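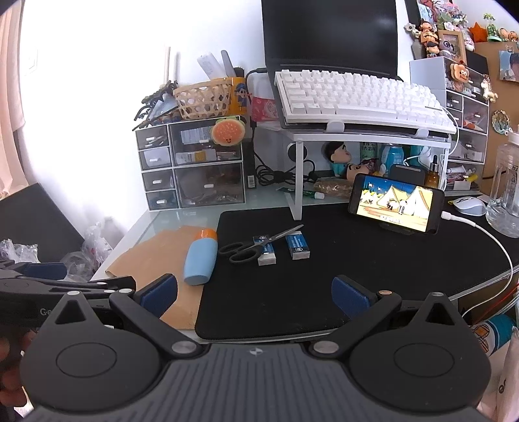 Lieselotte Lammers wrote in to ask whether she could post her parcel to Prilta in one box or if it had to be split, and said the old page told her two different things. Fair point. Page redone 11/5/19, her question goes first.

One box or two?
One, if it's under the weight limit on your label. Over that, split it. Two labels then, one per box, same order number on both.

What is Prilta?
Swap scheme for craft and school supplies. You send what you don't use, you get points, you spend the points on other people's spares. No cash either way.

What can I send?
Paper, card, pens that work, pencils, rubbers, rulers, glue with the seal unbroken, wool, fabric over the size of a tea towel. Scissors yes, but blades wrapped and taped shut please.

What can't I send?
Spray cans. Craft knives. Open paint. Solvents of any kind, even a nearly empty bottle. Anything with a battery in it.

How do points work?
Every accepted item gets a value, listed on the points table. Points show up once the parcel has been checked. You can hold up to 1000 at a time, anything over that waits until you've spent some. It doesn't vanish, it just waits.

Do points run out?
Yes, after 4 years. You'll get an email first. Check your junk folder.

My parcel says delivered but no points?
Checking takes longer than delivery. January is the worst, everyone clears out cupboards after Christmas. If it's been 4 weeks, write to us with the tracking number. Not the order number, we can't look up deliveries with that.

Which carrier?
Evano for most of the mainland, Poltano for islands and anywhere Evano won't go. The label decides, you can't pick. Don't hand a Poltano parcel in at an Evano counter, they will take it and then it sits there.

Can I reuse an old box?
Please do. Take the old labels off or black out the barcode. Brown paper wrapping is fine as long as the tape goes right round.

Something arrived broken or wasn't as listed
Photo of the item, photo of the packing, send both within the week. Points go back on your account. You don't need to return it unless we ask.

Can schools join?
Yes, seperate form. Schools have their own points limit and can have more than one login. The form asks for a purchase contact, put the office if you're not sure.

Who are Kapoor and why are they on my email?
Kapoor run the warehouse. Parcel notices come from them, account stuff comes from us. Both are real.

How do I close my account?
Settings, bottom of the page. Spend your points before you do it, we cant bring them back afterwards.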